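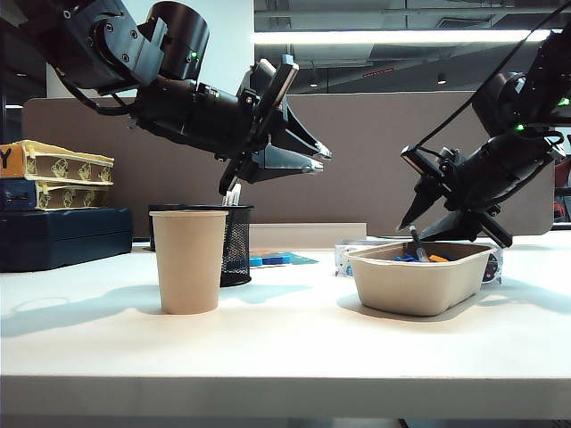 Desk clutter is mostly small things with no fixed place. Pens, rubbers, clips, building bricks the children left behind, the lid of something. Buying a big desk organiser rarely helps, because everything goes into one drawer of it and stays there. What works better is a few open containers you can see into from your chair. A black mesh pencil holder does for anything long and thin, and a moulded-pulp tray, the sort that comes free as packaging, will take the small blue and orange bits that otherwise roll off the back. Leave the flat things until last.

Start with the pens. Try each one on scrap paper and throw out the ones that skip. Markers dry up faster than ballpoints, so put the caps on until they click. If you have more than fits in the pot, the rest go in a drawer, tied with a rubber band.

A mesh pot gathers dust in the bottom. Tip it out over the bin on a Monday and wipe it with a damp cloth. Dry it well before the pens go back or the wire can rust at the seam.
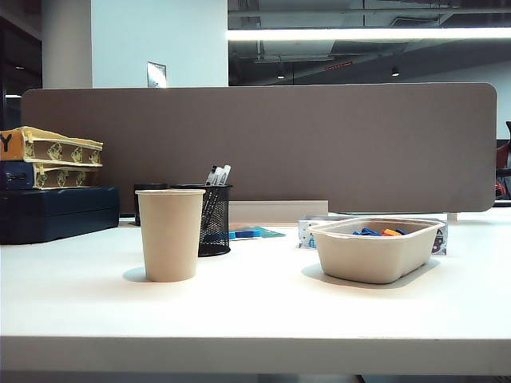 Markers in the mesh pot, small pieces in the pulp tray.

Pulp trays are better than they look. They don't slide about on a smooth top and they don't scratch it. They also soak up water, so keep them away from the plant and don't wash them. When one goes soft, put it in with the paper recycling and use the next. Lauri Keskinen, who shared an office with me at Niskanen, kept paper clips in his for years and only changed it when he spilt tea.

Paper cups are fine as spare pots for light things. Fill one with long pens and it will tip, so put a few coins in the base first. If it's a cup you drink from, keep it to the front of the desk and well clear of the keyboard.

Flat items such as mats, card and thin boxes go along the back edge. If you have a fabric panel behind the desk, push them up against the foot of it. Check behind there every so often, as small bits slip through any gap.

For a white top:

Crumbs first, with a dry brush.
Then warm water and a drop of washing-up liquid on a wrung-out cloth.
Marker lines come off with a little surgical spirit on cotton wool - try it on a corner you can't see.
Dry with a tea towel.

I did ours in August and it has needed 2 proper goes since. The rest is five minutes before the evening meal, putting the bricks back in the tray.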